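The Breakfast Lessons

Catríona Cronin had taught infants for the whole of her working life before she took the job at Kirnbridge, and she saw no reason to go about this one any differently. She said good morning to the arm when she came in. She hung up her coat, put the kettle on, and settled herself at the controls with a cushion behind her back, because the chair had plainly been chosen by somebody much taller.

The contract was for 2000 demonstrations, and by the second week of March she had done 1260 of them, each written down in pencil in a notebook of her own, though Sneha Katiyar had told her very kindly that the computer was keeping count.

"I know it is, love," said Catríona, "but the computer doesn't put down how I felt about them."

The lesson that morning was holding on. You moved the two handles in front of you and the arm moved as you did, and the whole art of it (so Catríona had come to believe) lay in squeezing as if the thing you held might be a little shy.

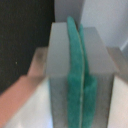

Sneha liked to watch from the doorway with her toast. She was young and clever and had come over from Ivesen, where they did everything with sums, and it puzzled her that Catríona's lessons went in so well. She had a notion it was the talking. Catríona talked all the way through, you see, in the voice she had once used for shoelaces and buttons: down we come, no rush, mind the fork, there's a good lad.

"It can't hear you," Sneha said, for perhaps the fiftieth time.

"No, but I can," said Catríona, "and it slows me down beautifully."

After the kettle had boiled again they moved on to breakfast, which was her favourite, and she leaned forward on her cushion to have a proper think about where to begin.
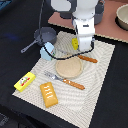

Her husband had always laid the table badly. He had put things down wherever his hand happened to be when he lost interest in them, and for thirty years she had gone round after him, straightening, and grumbled while she did it. Now she sometimes left a fork askew at home, on his side, and let it be until bedtime.

She hadn't meant to tell Sneha that, but out it came, and Sneha put down her toast and pulled up the other stool.

"Would you show me?" she said. "The way you do it, I mean. I've read all the notes and I still grab."

So Catríona gave up her chair, cushion and all, and stood behind with her hands resting lightly over the girl's. 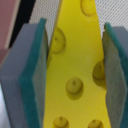
"Softer," she said. "There. Now don't do anything at all for a moment, just have hold of it."

They stayed like that while the rain came on outside and somebody's telephone rang and rang down the corridor. Then Catríona reached over for her pencil, wrote the next number in the notebook, and beside it, in her best blackboard hand, put Sneha's name.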